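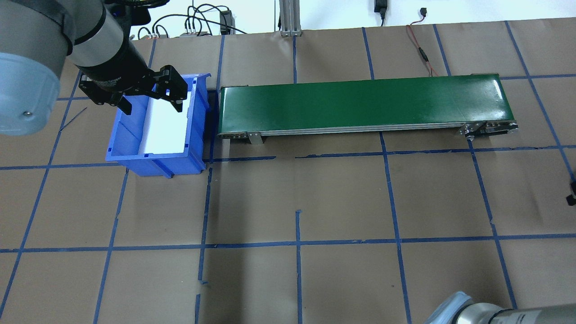

Jericho Lagman writes to me that a library which throws away books has forgotten what it is for. He read my short note in March about the Calden town library and he was angry, and I think he was angry with good reason. Many people in Calden feel the same. I would like to answer him at more length, and also to say where I disagree.

By Farooqui
March

Print this article
E-mail this article

Let me begin with the facts as I know them. The library on Nastuvville Road is one large room and one small room. The shelves in the large room are full. For every new book that comes in, one old book must go out, or it must lie on the floor. This winter the staff took out the books that had not been borrowed in many years. Some went to the sale table for 70 cents each, and the rest went to paper recycling. It was the recycling that made people write letters.

I understand the feeling. In the house where I grew up there were few books, and my grandmother would not let us put a book on the floor, not even a cookbook. If bread fell down we picked it up and kissed it, and with a book it was almost the same. So when I first heard that a public library sends books to be made into cardboard, something in my stomach turned. I had to wait some days before I could think about it calmly.

Then I went and looked at the sale table. I found a guide to a tax law that was changed long ago. I found three copies of the same diet book. There was a medical handbook for families, and its advice about fever in small children is advice that my doctor told me never to follow. Mr. Lagman asks who has the right to judge a book. I ask him, would he give this handbook to a young mother at two o'clock in the morning?

A wrong book on a library shelf does more harm than a wrong book in a private house, as people trust the shelf. When I came to this country I learned much of my English in that room, and I believed every book in it. I once prepared for an office interview from a book that told me to send a telegram of thanks afterward. I asked at the post office how to do this. The lady there was very kind about it.

There is one part of his letter where he is fully right. He mentions the Nornirlow parish history, printed in 1813, which stood for years behind the desk and which he could not find on his last visit. The staff told me that it is in the small room, in a box, and I was allowed to see it. But he should not have had to wonder. A book like this cannot be bought again for 100 dollars or for any other sum, and the same rule cannot be used for it and for a diet book. That nobody borrows it means very little – it was never allowed to be borrowed.

So I do not defend everything. The staff worked from a list that the computer made, and a computer list knows only the date of the last loan. It does not know that a thin gray book of poems was written by a woman who lived two streets away. I bought that one myself from the table. I would gladly give it back if the library will have it.

What I would ask for is simple enough. Put the list on the notice board for 90 days before any book leaves. Let people write their objections on it with a pencil. Most of the titles will get no mark at all, and then the staff can do their work without angry letters. For local books, family papers and anything older than the building, a person must take the book in the hand and open it before deciding.

I would also ask the readers for something. Mr. Lagman writes that he loves the old books, and I believe him. But a library counts loans, as it has no way to count love. If you want a book to stay, borrow it. Take it home, read some pages, bring it back late if you must – and the fine is small.

I have borrowed the second volume of a history of bridges, which was also on the list. The first volume is missing. It is slow reading and I am now in the chapter on stone arches.

Last updated in March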